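# Why Programs Keep Their Lists Behind a Door

*by Akua Tsikata, for the young coders of the Clultgate club*

Suppose you are writing a game called Flindar, and in your game there is a dragon who collects gems. Your program has to remember every gem the dragon owns, so you make a list. Lovely! But now comes a question that grown-up programmers still argue over at lunch — who is allowed to change the number that says how many gems there are?

Let's say your dragon has 25 gems, and you store that number in a box called gemCount. A box with a name on it, holding something your program needs, is called a variable. Any part of the game can peek inside, and any part can scribble a new number on top of the old one.

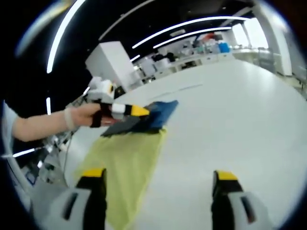

*Dark blue and gray cloth, held by a yellow tip.*

Now imagine that the shop in your game sets gemCount to 90 by mistake, and the treasure cave sets it to 120, and the list itself still has 25 gems in it. Oh dear! Which one should the game believe? You could hunt through your code all afternoon (I have, with a cold cup of cocoa beside me) before finding the line that caused the muddle.
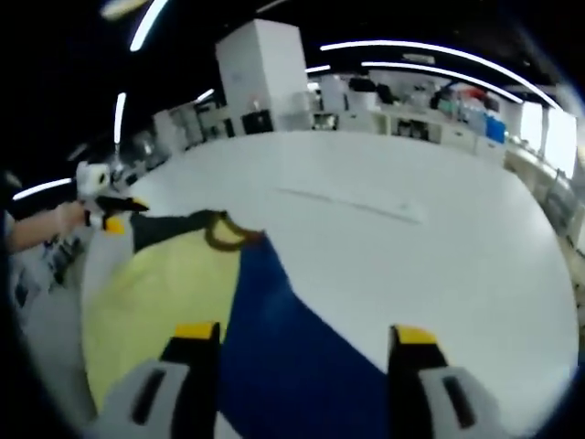
## Ask, don't store

There is a gentler way. Throw the gemCount box out altogether, and write a little helper called countGems. Whenever somebody wants to know the number, the helper goes to the list, counts what is there, and comes back with the answer. A helper like that is called a function, or sometimes a method.

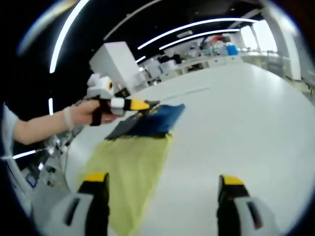 *Folded blue cloth and a strip of yellow-green on the white table.*

If the dragon loses 2 gems in a river, the list gets shorter, and the very next time you ask, countGems says 23. You didn't have to remember to fix anything.

## Try it yourself

Open one of your old projects and look for a number that could be worked out from something else, like a total score or a player's age. Write a function that works it out, use the function everywhere you used the number, and then delete the old variable. Run your game after each small change — it's much easier to find a mistake when you've only changed one thing!
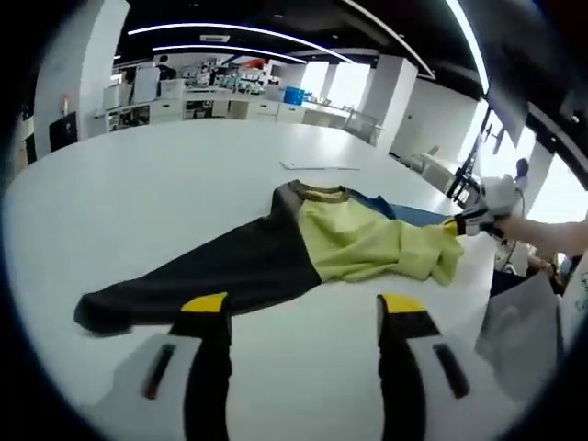
*A long-sleeved shirt in charcoal, lime-yellow and blue.*

Changing code so that it is tidier but still does the same job has a fancy name, refactoring. You can say it quite casually at dinner and see who looks up.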